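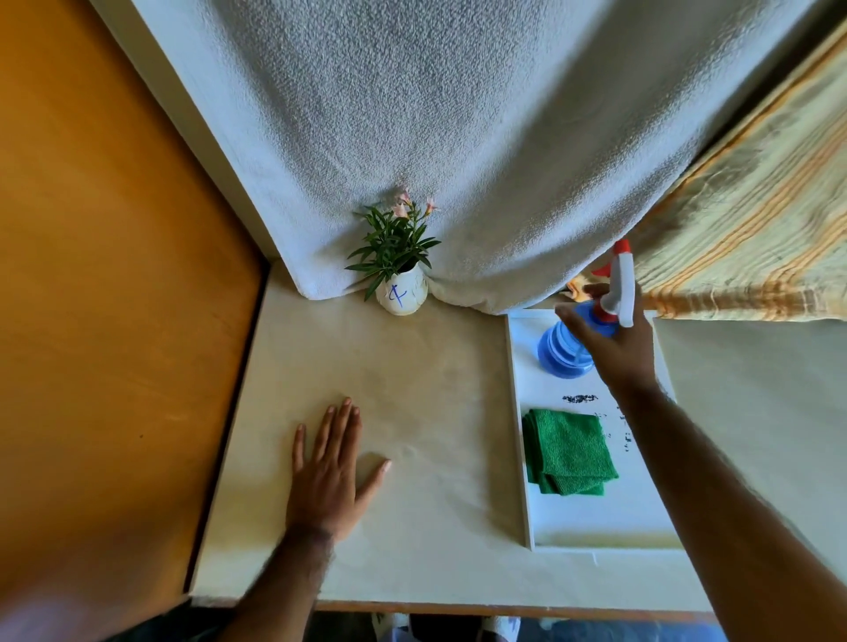

Photo: Lourenço Abreu / head camera

August, 8:40 a.m.

Tae-yang wants the whole wiping job done by human hands before either gripper gets a turn, so that we have something to be ashamed of later. I put the camera on my head and became the baseline. My qualifications are two arms and a willingness to look down.

The task as written on our sheet: steady the table with the left, pick up the spray bottle, spray the dirt, put the bottle back, pick up the green cloth, wipe. I used to do this kind of thing without a sheet. With one, I forgot the bottle twice and had to start again, and Tae-yang Lim, who has the patience of a parking meter, wrote down the restart each time.

My right hand goes around the neck of the bottle, just under the trigger, every single time. I had never noticed. That matters for the Coelho gripper, whose fingers are wide and flat and would very much like to hold a bottle around its middle, where it is ridged. Hold it there and you have nothing left to pull the trigger with. The Villavis has a third finger that could in theory do the pulling. In theory I could learn the cello.

Camera notes, before I forget. The Hirex sits lower on the forehead and pinches. The Isisus weighs 172 grams and slides down when I bend, so by the end of a take I am filming through my own eyebrows. Both were set to 30 frames a second. We keep clips to 900 frames, which sounds generous until you're in one and can't find the edge of a cloth.

11:15

Thirteen takes on the sheet (Tae-yang writes it as 13, with a circle, like a grade). What we argued about was the left hand. Mine lies flat on the tabletop with the fingers spread, doing nothing anyone could put in a job description. Tae-yang says it's bracing me and so belongs in the data. I say it's a tourist. If we go with one arm, it has to disappear from the plan anyway, and then I'd like to know what the arm leans on.

The plant stays. I asked for it to stay, with its pink flowers and the blue squiggle on the pot, because a bare table makes every controller look brilliant. I want to see what the planner does with leaves. The towel behind it stays too, as does the striped fabric. Soft things with folds are where our depth readings go to die.

The wiping itself looks simple. The cloth is folded and the right hand presses it down, next to a black smudge and a trail of small dark specks. How hard does it press? I couldn't say, and it's my hand. The Coelho has a force reading at the wrist and the Villavis guesses from motor current, so one of them will at least have a number where I have a shrug.

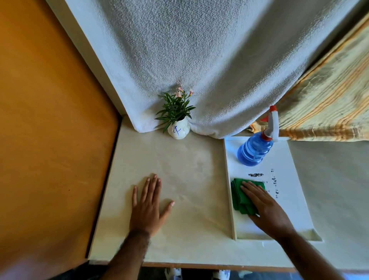
3:30 p.m.

Bench time with the Coelho, no dirt, cloth only. It picked up the cloth at one corner and carried it off like something the cat had left. Second try, same corner. We lowered the approach and it took the whole fold, then squeezed so hard that the reading went flat at the top of its range. Turned the grip force down, lost the cloth. Turned it up a little and went for coffee.

The Villavis got the fold on its first go and then wouldn't release. Tae-yang had to talk to it, by which I mean restart the controller.

No decision. He leans Villavis for the trigger, I lean Coelho for the wrist sensor, and we both dislike the cable on the other one's choice.

Tomorrow: the Hirex again, with padding on the strap. Find out if the raised rim is going to catch the fingers on a low pass. Ask whether the spray bottle comes in a size with a longer neck. My forehead has a groove in it.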